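Erkix Opens Glove Recycling Program to Small Workshops

Drultby, Jul 2, 2021 – Erkix, a supplier of work clothing, announced today that its glove recycling program is now open to workshops of every size. Until now, only customers who ordered more than 1,000 pairs in a year could take part.

The program, called Wadetance, accepts cotton and knit work gloves which are too worn for safe use. The gloves are sorted by material, and the cotton is made into filling for packing pads. Leather gloves and gloves with chemical stains are not accepted. 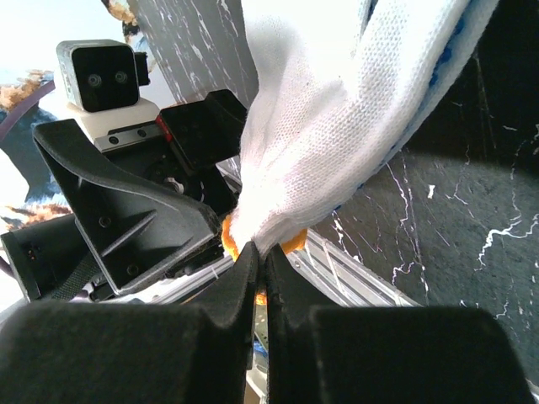
How the Program Works

A workshop registers on the Erkix website and receives 2 collection bags. One full bag holds roughly 15 kilograms. When a bag is full, the Erkix driver takes it at the next regular delivery, and the workshop does not pay for the transport.

"Many small workshops have asked us why they must throw their gloves in the trash," said Lertchai Kaewsai, program manager at Erkix. "We did not have a good answer for them. In January we started a test with 8 workshops, and they filled the bags faster than we had planned."

The sorting is done by Panyasiri, a textile company which has worked with Erkix during the test period. 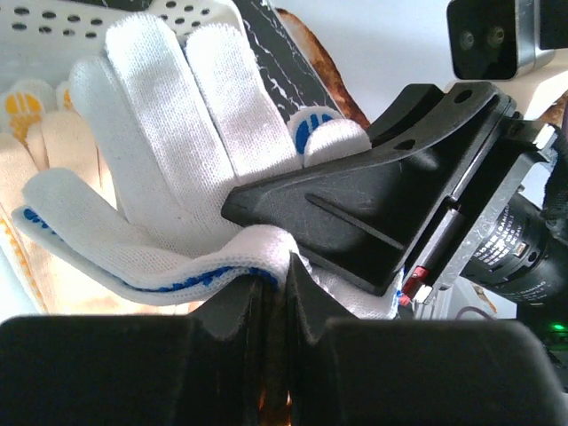 White knit cotton work glove with blue rubber grip dots.

Registration is open now. Workshops which already buy from Erkix can also ask their driver for the collection bags.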